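The Nustus Shelf

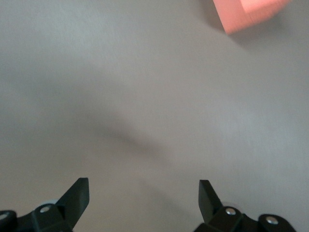 A pink block on a gray surface.

Ingvar Toft had read 63 picture books since May and liked four of them. The other judges had sent in their lists. His was still blank at nine in the evening.

He picked up Lollow again. It was 32 pages about a goose who would not cross a road. In the spring he had marked it down for the ending.

He read it out loud this time, to the kitchen. At the page where the goose sits down, he stopped and went back one page, then read on.

"Well," he said.

He wrote Lollow on the first line and Hajji on the second. Then he switched the two, looked at them, and switched them back. He put the list in its envelope and went to find a stamp.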